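Wednesday, 22nd March. Patio, laundry corner.

Before starting, noted the floor. Bikes and sandals are still along the walking line, and two cables run over the tiles. Asked Golshifteh to keep the bikes to the wall side from now on.

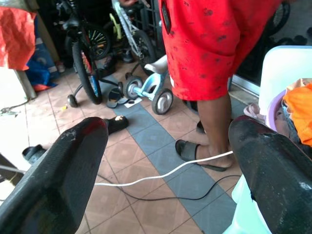

Patio tiles with the blue-gray band. Children's bike with stabilizers, upper left.

Basket height: the child's chair does the job. The seat is low, but it keeps the laundry off the tiles, and the yellow cloth can hang over the front without dragging.
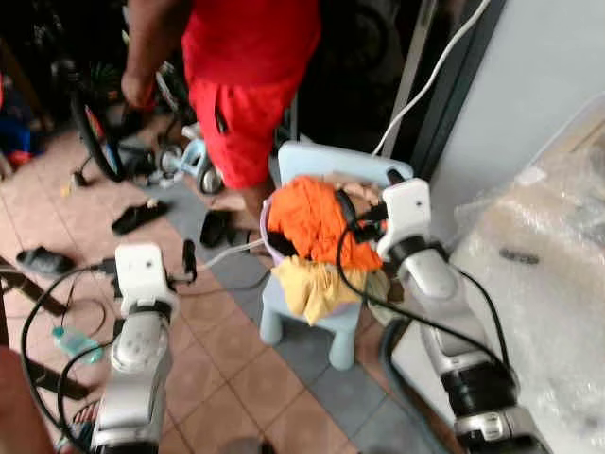

Washer

Top loader, bubble wrap left on. It wrinkles over the top edge and gets in the way of the lid side. Kristýna wants it kept until the move to Nanalholm in May - I would trim it to 80 cm and tape the edge. 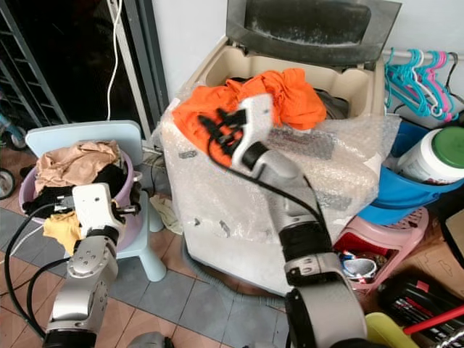 Lid up, orange garment over the front of the opening. Beige, black and yellow items in the basin on the chair.

Order for a mixed load: dark items at the bottom, orange on top. Check the floor by the machine for dropped pieces before closing the lid.
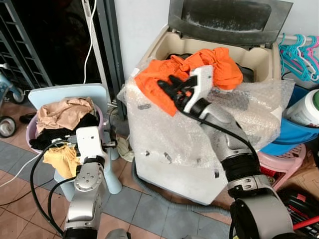

Drain hose stays flat on the tiles. Hangers go back on the rail after each load. Tondby quoted 221 for a proper stand, not ordered. Ask Kristýna about the tape.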